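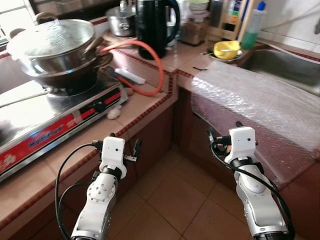
Zorero 4 wireless in-ear monitors, reviewed

January 14, 2025

I play keyboards in a five-piece covers band and we do most of our gigs in pubs and social clubs, with a few weddings in the summer. For years I used a wedge on the floor and put up with it. Last August our drummer moved to an electronic kit, the stage got a lot quieter, and the rest of us agreed to try in-ears. I bought the Zorero 4 with my own money and have now used it at every gig since.

The set comes as one transmitter, one belt pack, a pair of earphones, two aerials, a rack kit and a zip case. I paid 554 pounds from a shop in Leeds. The Lanz equivalent was 746 pounds at the same shop and I tried both on the same afternoon. The Lanz has a nicer screen and a metal belt pack. The Zorero pack is plastic, with a clip that feels stiff when new but has held up well. I could not hear enough difference between them to pay the extra.

Setting up is simple. You press scan on the transmitter, it picks a clear channel, and you hold the pack near the front panel to sync it. The first time took me a couple of minutes with the manual open. Now I do it while the guitarist is still carrying his cabs in. If you are using several sets, sync them one at a time with the other packs switched off, or you will end up with two people on the same mix.

Sound is clean, with a little hiss if you turn the pack up past three quarters. I keep it lower than that and don't notice it once we start. Piano sounds come through clearly and I can hear my left hand properly for the first time, which has made me realise how often I was treading on the bass player's part. Vocals are fine. The supplied earphones are poor -- thin in the bass and they work loose when I sing. I swapped them for an old pair of Keller ones with foam tips and the whole thing improved at once. Budget for that if you don't already own something decent.

Range has been good. At a wedding in a long barn I walked to the bar at the far end during the soundcheck and still had a signal. I have had dropouts at one venue only, a club with a lot of metalwork above the stage, and moving the transmitter from behind the amp to the top of the rack sorted it.

The pack takes two AA batteries and the maker claims 4 hours. With rechargeables I get through a soundcheck and two sets of 45 minutes, and I change them after that whatever the indicator says. The indicator itself is a single light that goes from green to red with very little warning -- a proper battery meter would be better.

One other complaint. The headphone socket is on the top of the pack right next to the volume knob, and twice I have knocked the volume when plugging in. There is a limiter, and I would leave it on.

I keep the transmitter in a Gukoter shallow rack bag along with the splitter. It fits with the aerials off, though not with them on.

Sound: 4 out of 5
Build: 3 out of 5
Ease of use: 5 out of 5
Earphones in the box: 1 out of 5

I would buy it again at the same price. If you play bigger stages or need more than four mixes, look at the Lanz or hire something for the night.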